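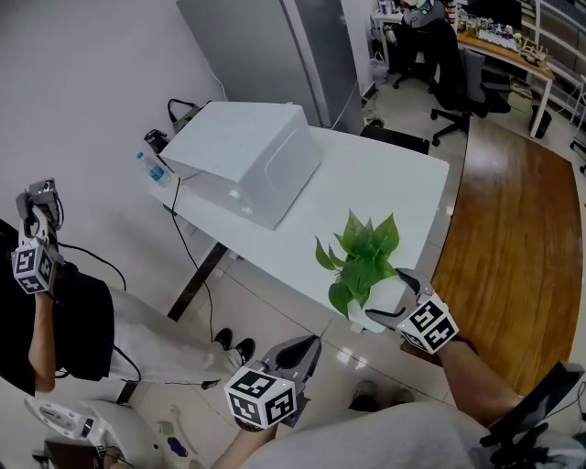
How a Leaf Drinks

A plant has no heart to pump its water, yet water still climbs from the roots to the highest leaf. It moves through thin tubes called xylem (say "ZY-lem").

The pull starts at the top. The underside of a leaf has many tiny holes called stomata. When they open, water leaves the plant as vapor, a gas you cannot see. This is called transpiration.

Water particles stick to one another. As some leave the leaf, they tug on the ones behind them, and the tug passes down the stem to the roots. The roots then take in more water from the soil.

Light, heat and wind speed this up. In the dark, most plants close their stomata and the flow slows down.

Try it: Stand a celery stalk with leaves in a glass of water mixed with blue food coloring. Check it after 60 minutes, then again the next day. Cut across the stalk — ask an adult to help — and look for blue dots. Each dot is a group of tubes.

Words to know
Stomata: tiny holes in a leaf. Just one is called a stoma.
Vapor: water in the form of a gas.
Xylem: tubes that carry water up a plant.

Written by Shakuntala Kandpal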